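5 料箱固定与外部线缆检查

本章说明拣选单元的料箱怎样固定在工作台上，以及机械臂外面走的线缆怎样捆扎和检查。单元第一次安装完成后做一次，以后每运行 600 小时再做一次。更换夹爪、更换线缆或者移动过工作台之后，也请从 5.2 节开始重新做。

一个人可以完成全部工作。5.4 节里需要用示教器慢速移动机械臂，所以操作人员必须已经读过第 2 章（安全）。

5.1 准备

需要的工具和材料：
夹紧器（棒式，单手操作型）
蓝色胶带，宽度不限
黑色扎带，可以重复打开的类型最好
斜口钳
钢直尺
干净的无绒布
Grellimel 线缆检查表（附录 C），打印一份

注意：请不要用金属扎带。金属扎带的边会割伤线缆外皮，这种损伤很难从外面发现。

5.2 停机

1. 在 Arketti 控制界面上选择“结束当前任务”，等待机械臂回到等待位置。
2. 把运行方式转到手动慢速（T1）。
3. 打开夹爪，确认手指之间没有夹着物品。
4. 把示教器挂回支架，使能开关保持松开。
5. 在界面上确认状态栏显示“驱动关闭”。如果还显示“驱动就绪”，不要把手伸进料箱，先看第 9 章故障表里的代码 514。

警告：驱动关闭以后，夹爪里可能还有压力。请先关掉气源阀，再等压力表回零。

5.3 固定料箱

料箱的位置必须和标定时一样。如果料箱移动了，机械臂不会知道，它仍然按原来的坐标下降，指尖就有可能碰到箱壁。

1. 把料箱里的物品全部取出，放进另外的容器。
2. 用无绒布擦箱底。箱底有划痕是正常的，不需要打磨。但是如果有翘起的毛刺，要处理平。
3. 检查工作台上的蓝色胶带标记。胶带标出台面附件的位置，卷边或者脱落的要重新贴。贴新胶带之前先用尺子量好，再撕掉旧的，顺序不要反。
4. 把料箱推到定位边，四个角都要落实。用手按每一个角，料箱不应该摇动。
5. 把夹紧器夹在料箱的上沿，位置在离机械臂底座较远的一侧的角上。黄色的保护垫要完整贴住，不要只压住一半。
6. 握紧手柄，到料箱推不动为止。不要再加力，箱壁会变形。
7. 从侧面推料箱一次，力量和推一扇普通的门差不多。如果移动了，松开夹紧器，回到第 4 步。

注意：夹紧器的手柄和导杆会高出箱沿。每次改变夹紧器的位置以后，都要在 Arketti 界面的“禁入区域”里同时修改它的外形。Wu 型料箱的箱沿比较宽，夹紧器还会再向外伸出一些，请使用界面里的“宽沿”选项。

5.4 检查机械臂外部线缆

外部线缆沿着手臂走到腕部，在关节处留一个松的弯，然后才接到夹爪。这个弯的大小很重要。太小的时候，关节转动会拉紧线缆；太大的时候，线缆会垂下来，挂住料箱里的物品或者夹紧器的手柄。 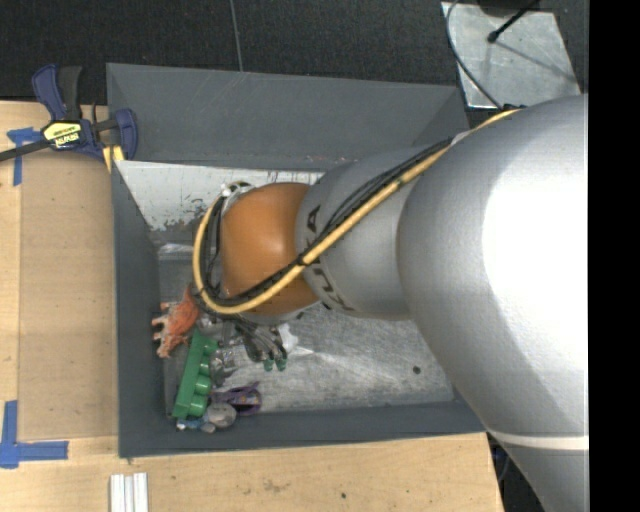
弯的最低点和夹爪指尖之间，在任何姿态下都应该有 66 毫米以上的高度差。检查方法如下：

1. 打开气源阀。拿起示教器，按住使能开关，速度设为最低。
2. 把腕部关节慢慢转到正方向的软限位，停住，看线缆有没有绷直。
3. 转到负方向的软限位，再看一次。
4. 移动到料箱的四个角的上方，每个角停一下。在每个位置看线缆和箱沿的距离。
5. 回到等待位置，松开使能开关，按照 5.2 节再次关闭驱动和气源。
6. 用直尺量弯的高度，把数值写进检查表。
7. 用手指沿着线缆摸一遍，从夹爪一直摸到手臂后段。感觉到硬块、扁的地方或者裂口时，请更换这根线缆，不要用胶带缠上以后继续使用。
8. 检查每一个扎带。扎带应该能用手指转动一点，但不能沿着线缆滑动。

需要重新捆扎的时候，先把所有的扎带松开，再从夹爪一端开始捆。粗的线缆放在外侧，细的线缆放在内侧，一起转弯。关节上面不可以有扎带，扎带要放在关节旁边的臂段上。最后剪掉多余的尾巴，剪口朝外，不要对着线缆。

警告：重新捆扎以后，第 2 步到第 4 步必须再做一次，即使只换了一个扎带。

5.5 检查指尖

1. 看两个指尖是否对齐。闭合时应该并排，没有前后错开。
2. 指尖表面发亮、发硬或者缺了一块时，两个一起更换。只换一个会使夹持力偏向一边。
3. 更换以后运行界面里的“指尖零点”程序，大约需要几分钟，中间不要碰机械臂。

5.6 恢复运行

1. 把物品放回料箱。软的物品和有孔、有环的物品要分散放，不要堆在同一个角。
2. 确认料箱周围没有留下工具、剪下的扎带和旧胶带。
3. 转到自动方式，速度先用低速，运行 2 个完整的拣选循环，人站在围栏外面观察。
4. 没有异常的话，恢复正常速度，在检查表上签字。

检查表保存在单元的文件夹里。如果同一个位置的线缆连续两次需要更换，请把两次的检查表一起寄给 Bosgate 服务点，并写明当时使用的料箱型号和夹爪型号。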